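Clirkurell data group, minutes
2025-09-06
Chair and minutes: Da-eun Moon

1. Last minutes
Agreed, with one correction. The July note said the Rokano set was "complete". It should have said "collected". Nobody had checked it at that point.

2. Where the count stands
The tabletop set is at 632 examples. The plan Arari signed off asked for 300 by now, so on paper we are well ahead. The chair asked what the extra ones had bought us and did not get a clear answer. The view from the Hyun side was that more is always useful. The chair does not accept this and asked for it to be minuted.

A sample of 200 was watched through before the meeting. In 28 of them the fingers close before they reach the object and the operator has a second go. These had all been marked as good. Two people argued that retries teach the system to recover. That may be so, but then they need their own label, and at present they have none.

3. Tabletop work
The current layouts use toy and round fruit, a pepper and a cup on the white table, with the arm starting above and the fingers open. Operators are told to vary the layout between runs. It was pointed out that "vary" has been left to each operator's taste, and that people tend to put things back where they were.

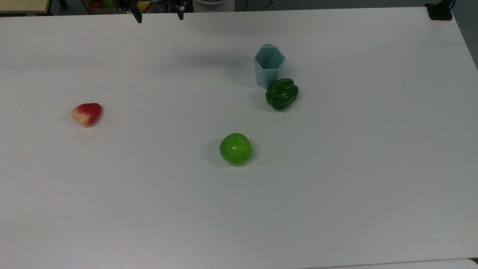

There was a long discussion about whether a learner trained on this would cope with any other table. Hyun expects it will. Asked what that was based on, the answer was the demo, which used the same table. Left open.

The cup and pepper were also raised. When they stand close together the operator has to choose which side to come in from, and the written instructions say nothing about it. Some go round, some come straight down. No change to the instructions until we have looked at which works better.

4. Request for a second station
Rokano would like to double the rate of collection. Not supported for now. We would get the same faults twice as fast.

5. Actions
Da-eun Moon to write a label for retries and send it round.
Hyun to relabel the 28.
Arari to say what result would count as a failure, before any training run starts.
Layout rule: no owner yet, carried over.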